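Two Hours Inside Mimilard: What I Saw of Druvlow

2022-03-24

So I finally got to go to a studio open day! I've been writing about games on this site for ages and had never set foot in the place where one gets made, and then Mimilard put up a sign-up form for an afternoon at their office in Domby and I had it filled in before my coffee was done. They took 12 of us. It's a four hour drive for me each way and I'd do it again next weekend.

The office is over a row of shops, up a staircase that smells like the bakery downstairs, and the first thing you get handed is a sticker with your name on it and the second thing is a controller. I liked that a lot. No speech, no trailer, just straight into Druvlow on a big couch with the sound turned up.

If you haven't been following it, Druvlow is the studio's second game after Derese, and it's a slower, weirder thing. You play a salvage diver working her way down through a flooded city, one district at a time, and the deeper you go the less your map can be trusted. Derese was all speed. I died in that game 372 times (it tells you at the end, rude) and I was a bit worried I'd miss the pace, but about ten minutes into the demo I'd stopped thinking about it. You get a lamp, a winch and a very small tank of air. I spent my whole first dive trying to haul a church bell out of a tower and ran out of air with the thing halfway through the window. Loved it.

The build we played had the first two districts, and I got through one and a bit. It ran fine except for one hard crash when I opened the inventory while climbing a ladder, and the producer on the next couch just wrote it down and restarted me. Loading is quick. The text is too small, and I said so, and apparently I was not the first person that day.

After the demo we got walked through the rest of the floor. The sound room is tiny, more like a closet with carpet on the walls, and they let us hear the underwater mix with the music stripped out, which made the hair on my arms stand up. The animators had a dive loop running on 11 different versions side by side, all the same kick with tiny changes in the ankles. I could not tell most of them apart and told them so, and they looked thrilled.

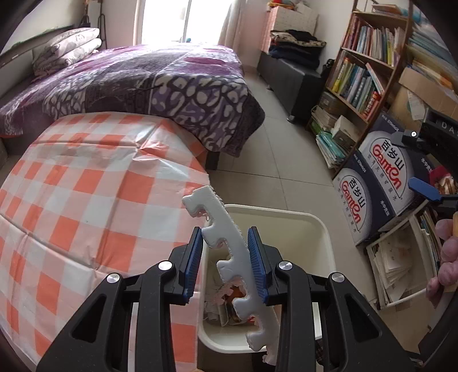
The art corner was my favorite stop, because I'm a sucker for anything that starts out as a real object. Before a district gets modeled, the team talks a lot about silhouettes, what a wall or a staircase reads like when your lamp only catches the edge of it. I keep thinking about that now whenever I see scrap of any kind. A long strip of white foam with blocky teeth down one side and a crumbly, ragged edge, over a bin with crumpled tissue and wrappers in it, could pass for a ruined battlement if you squint and turn the lights down. Druvlow is full of shapes like that, and I'd love an art book.

We finished with a Q&A in the kitchen. They're planning a public demo in May, on PC first, and consoles will come later with no date they were willing to give. Photo mode is in. Co-op is not, and they didn't leave much wiggle room on it. Somebody asked whether the bell can be saved and got a big grin for an answer, so I'll be trying that again the minute the demo lands.

I drove home with a poster, a Derese pin and a bag of rolls from downstairs.

18 comments
46 shares

Recent posts
Derese, one year on: is the hard mode worth it?
My favorite underwater levels (and the ones I skip)
Controllers with back buttons, do you need them?
Small studios to keep an eye on this spring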